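Inden Swim Results
Dual-meet and championship results for high school swimming and diving

Summary

Inden Swim Results is a set of meet results typed up from paper heat sheets and the PDF files that host schools post after a meet. It covers 231 meets and 391 swimmers from the Magalhães and Cleren leagues. Diving is included where the host school reported full scores.

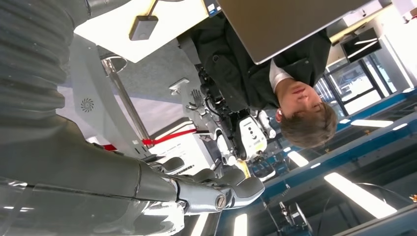

Abílio Baptista
Maintainer, Inden Swim Results

I started keeping these files to compare relay splits between seasons. Coaches asked for copies, so the tables are now in one place with the same column names throughout.

Files

meets.csv: one row per meet, with host, pool length and league
swims.csv: one row per individual swim
relays.csv: one row per relay leg, with splits when known
diving.csv: 1,965 rows, one per scored dive

Times are stored in seconds with 2 decimals. A time of 1:52.40 is written 112.40. Yards and meters are never mixed in one event, but both occur in the data, so check pool_unit in meets.csv before comparing anything.

Missing and odd values

A disqualified swim keeps its row, with DQ in the status column and the time left blank. Scratches are not listed. Exhibition swims have status EX and score no points, even if the time would have placed. Several Cleren meets from the first November of the set were hand timed, and those rows have timing set to H.

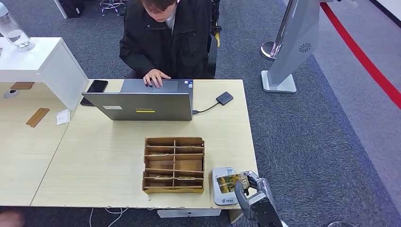 Relay splits are the weakest part of the data. Many hosts print only the final time, and in that case the four legs are listed in order with empty split fields. The Dravard Invitational printed cumulative splits; I converted them to leg times, and a few came out a hundredth off the posted total. I left them that way.

Names

Swimmers are identified by a number, and the key is not shared. School names follow the spelling used by the league office.

Changes

2018-08-04: added diving.csv, fixed the lane column in swims.csv, removed duplicate 500 freestyle rows from two Magalhães meets.

Corrections

Open an issue with the meet ID, the event number and a copy of the printed result.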